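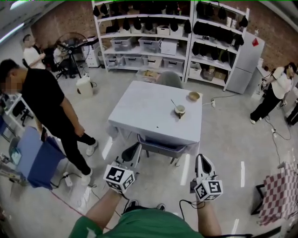 FLUSOV HANDLING LABORATORY
Station Safety Inspection: Hand-Held Gripper Work Area, Station 40
Inspector: Mal-soon Shim
Inspection begun Monday, 9:15 a.m.
Reason for inspection: follow-up to Fault Report 324 (right gripper failed to release)

Ratings: S = satisfactory. C = correction required. N = not applicable.

Section A. Fault under review

During a tableware task, the right gripper at Station 40 closed on a cup and did not open when the operator released the trigger. The operator set the unit down on the table and called the shift lead. The cup was removed by hand after the unit was unplugged. No injury was reported. The unit was tagged out and sent to the Brirkska bench for teardown.

Bench finding: return spring displaced from its seat. A fastener behind the finger mount had backed out far enough to let the spring shift under load. The weekly tightness check had been initialed for that unit, but no torque value was entered.

Section B. Grippers

B1. Finger mounts tight, torque value recorded. C
Comment: Values missing for two of the last four weeks. Initials alone will no longer be accepted.

B2. Finger opens fully on trigger release, 100 cycles without load. S
Comment: Replacement unit completed the test with no sticking.

B3. Inner pads firmly bonded, no lifting at the edges. S

B4. Marker cubes secure, printed faces clean and readable. S
Comment: Wipe with a dry cloth only. Solvent has been found to lift the print.

B5. Cable strain relief intact at the handle. C
Comment: Jacket worn at the bend on one spare unit. Removed from service.

Section C. Floor and cables

C1. Cables routed clear of walking paths. C
Comment: Cables cross open floor between stations. Covers are to be fitted wherever a cable cannot be run along a wall. Operators wearing or holding equipment have a limited view of their feet and should not be expected to step over cables.

C2. Power strips off the walkway and not linked together. C
Comment: No linked strips found. Strips on the floor are to be moved to wall brackets.

C3. Floor tape in place and legible. S

C4. Closed-toe shoes worn by all persons in the area. S

Section D. Table and task items

D1. Table stable, does not rock under hand pressure. S

D2. Tablecloth secured against sliding. C
Comment: Cloth moved when pulled lightly at the front. Clips requested from stores.

D3. Chairs clear of the operator's position during a task. C
Comment: Push in fully or remove before the first trial.

D4. Cups and bowls free of chips and cracks. S

D5. Hot liquids in use. N

Section E. Emergency response

E1. Operators can state the stuck-gripper procedure. C
Comment: Three of five operators questioned gave the steps in the correct order. Two would have pulled the object free before disconnecting power. The Boersma instruction card is to be reissued and reviewed at shift start.

E2. Tag-out labels available at the station. S

Overall result: conditional pass. Station 40 may operate with the replacement unit. Items B1 and E1 must be closed before the second shift. All other corrections are due by the end of August and are to be entered in Floltora under Fault Report 324.

Signed: Mal-soon Shim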